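Rollwood Sorting Cell: Set-up and Staff Guide
Section 4: Practice table and handover to the bench team

Applies to: Erner returns centre, benches 1 to 11
Issued August 11, 2023

4.1 What this section covers

The sorting cell takes over the first pass on loose returned items. Until now, bench staff have tipped each tote, picked out every item by hand and placed it in the matching tray. With the cell running, the arm does the picking and a staff member looks after two jobs: setting out the table and dealing with whatever the arm leaves behind.

This section explains how to prepare the practice table, run a practice cycle and hand the bench back to manual work. Read Section 3 (Stopping the arm) first. Do not start a practice cycle until you have been signed off on the stop procedure.

4.2 Before you start

You will need:

Your Rollwood login card
One round metal bowl
A selection of small items from the practice tote
The bench log

Practice items are toys and games pieces because they make up most of the loose stock at Erner. Choose pieces of different shapes and sizes. Don't use anything with a customer label still attached.

Caution: Keep hands, sleeves and lanyards off the table while the status light is green. The arm moves at reduced speed in practice mode, but it can still pinch.

4.3 Setting out the table

1. Swipe your card and select Practice on the bench screen. The arm goes to its park position.

2. Wait for the status light to turn amber.

3. Wipe down the tabletop with a dry cloth. Do not use spray polish. The surface already reflects a fair bit of light, and polish makes this worse.

4. Put the bowl toward the back of the table. It must stand flat, with the open side up.

5. Set out the practice items one at a time. Leave a hand's width between items where you can. A figure may stand close to the bowl, as long as the gripper can reach it from above.

6. Turn wheeled items so they will not roll toward the edge.

7. Step back behind the yellow floor line and press Ready.
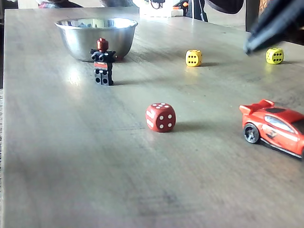
Photo: Trukley Automation

The layout shown has a minifigure in front of the bowl, two yellow dice farther back, a red die nearer the front and a red toy car on the right. You do not need to copy it. Any mix of small items will do, and varied layouts give the bench team better practice at judging what the arm can manage.

Note: If light is glaring off the table, lower the blind on that side before you press Ready. Glare is the most common reason for a missed pick on benches near the windows.

4.4 Running a practice cycle

1. Press Start. The status light turns green.

2. Watch the first pick from behind the floor line. The arm pauses over each item before it closes the gripper.

3. If the arm drops an item, let it carry on. It will try the same item again once, then move to the next.

4. When the light returns to amber, check the table. Anything still on it is a leftover and is yours to sort by hand.

5. Write the leftovers in the bench log. Use plain words, such as "toy car, on its side". The support team reads these entries and does not need part numbers.

6. Press Clear, then reset the table or log out.

Caution: Never reach in to straighten an item during a cycle, even if the arm appears to have stopped. Press the stop button, wait for amber, then reach in.

4.5 Changes to bench work

Bench staff will notice the following changes once the cell goes live in September.

Picking. You will no longer be expected to meet an hourly pick count on cell benches. The old target of 178 items an hour stays in place for manual benches until the roster is reviewed. Leftovers are not scored against anyone.

Rotation. No one stays on a cell bench for a full shift. The work is lighter on the wrists but involves more standing and watching, and staff in the trial told us the second half of a shift dragged. Rotate at each break.

Inspection. The arm does not judge condition. Chips, missing parts and wrong colours are still found by people. Time freed up from picking goes to inspection, and the inspection desk has been moved beside the cell benches for this purpose.

Pay grade. Cell bench duties sit at the same grade as manual bench duties. Staff who complete the set-up and fault training in Section 7 move to the technician allowance from their next pay period.

Logs. The cell records its own picks. It does not record who is logged in minute by minute, and supervisors can't see individual idle time.

4.6 Returning the bench to manual work

1. Press Park and wait for amber.

2. Turn the bench key to Manual and take the key out. Keep it with you.

3. Remove the bowl and practice items and put them back in the practice tote.

4. Check the floor under the bench for dropped pieces. Dice are easy to miss.

5. Hang the Manual sign on the hook beside the screen.

Note: The person who takes the key out is the person who puts it back. If you finish your shift with the bench still in manual, hand the key directly to your shift lead and sign the bench log together.

4.7 Common problems

Arm will not leave park position: Check that the key is set to Cell and that no one is standing over the floor line.

Light stays amber after Start: An item is too close to the table edge. Move it inward and press Ready again.

Arm nudges the bowl: Stop the cycle, reposition the bowl and press Clear. The arm has to look at the table again before it restarts.

Same item left behind three times: Sort it by hand and log it. Do not keep trying.

For faults not listed, call the Contreras support desk from the bench phone and give the bench number. Leave the table as it is until they answer.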